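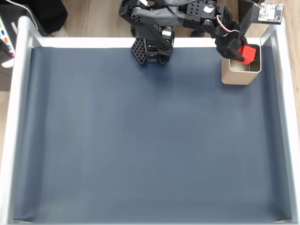 Charito Rivera used to start her shift at Rirora by filling trays. The company packs sample kits for tile and plastics makers, and every kit needs its pieces dropped into the right cup in the right order. She did it by hand for most of a decade, at a bench near the loading door in Herkdale, and by lunch her thumbs hurt.

Now she starts by checking on two small robot arms. They do the picking and placing. She does nearly everything else.

The arms arrived in December, built in the shop from printed parts and hobby-grade servos. Raymonde McKinnon, who runs the floor, had looked at a full-size cell from an outside supplier and decided the plant could not justify it. A small arm that handled one light piece at a time was enough for the work they had.

Training came first, and it took longer than the building. Rivera and the others on the packing line spent weeks showing the arms the same short task: pick up a cube, carry it to the cup, let go. By the end of spring they had recorded 1697 tries. McKinnon kept the bad ones too, in a separate folder, and went through them with the crew on Friday afternoons.

"I thought they would want engineers for that part," Rivera says. "They wanted us. We know what a bad drop looks like."

The most common bad drop is a piece that catches on the rim. A person feels it and shifts a little without thinking. The arm has to learn it from examples, and if the cup has moved since the last run, it may come down in the wrong place. Rivera checks cup positions at the start of each batch and again after breaks.

No one on the line lost a job, but the jobs are different. Rivera got a raise and a new title, cell lead. Two coworkers moved to inspection, where they spend more of the day standing. One of them has asked to go back to packing. McKinnon says she is working on it, though there are fewer packing hours to give out.

Output is up 40 percent on simple kits. On mixed kits it has hardly changed, and the Pearce order, with its odd shapes and soft foam inserts, is still packed by hand.

There is also the matter of quiet. The old bench sat four people, and they talked all day. Rivera now works mostly alone between the two stations, with the radio on. She eats lunch with the inspection crew when the breaks line up.

McKinnon wants a third arm for the Emison kits next year. Rivera has asked for the stations to be moved closer together first.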